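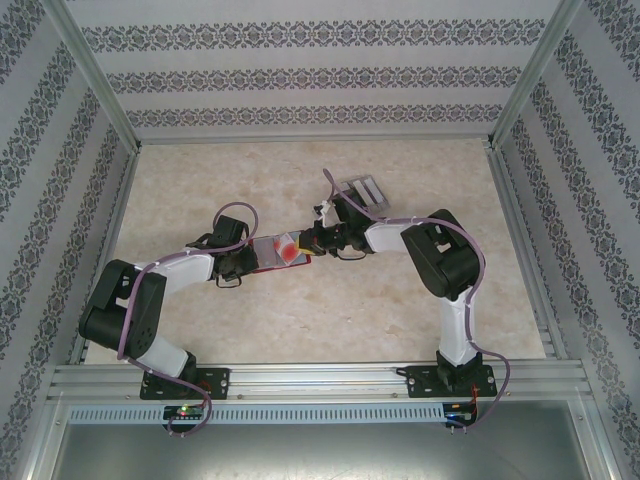
Gwenllian Owen

Chapter 6
Coordinating Two Arms

6.1 Why one controller is not enough

The earlier chapters treated the arm as a single chain of joints with a single goal. A planner received a target pose, searched for a path, and passed that path to a controller, which followed it as closely as the motors allowed. Most of that material carries over to a workspace with two arms. What changes is that each arm is now a moving obstacle for the other, and that the two must often meet at the same place at the same time.

Consider a tray held near one gripper while the other gripper works beside it. The fingers of the two arms may be almost touching. A planner that keeps a wide safety margin around every link will report that no path exists. A planner with no margin will return paths that fail as soon as either arm lags behind its schedule. The margin must therefore depend on the task, and the software must know which contacts are wanted and which are faults.

Small objects make the perception problem harder as well. An item lying partly under a wrist is hidden from some viewpoints, and the estimate of its position must be carried forward until it can be seen again. Section 6.4 returns to this subject.

6.2 Shared time

Two controllers that run on separate clocks will drift apart. In the Lamora software used throughout this book, both arms read from one clock, and joint commands are sent at 50 cycles per second. A planned motion of 620 cycles thus lasts 12.4 seconds for both arms, even when one of them stands still for most of it. Waiting is part of the plan - it is stored and checked in the same way as movement.

Three terms are used from this point on. The joint state is the list of all joint angles of both arms, taken at one instant. A meeting pose is a pair of gripper poses that must be reached together. A hold is a period in which one arm keeps its gripper fixed while the other moves.

Readers who have not yet installed the Gerneck simulator should do so before starting Section 6.3. The exercises on page 281 require it.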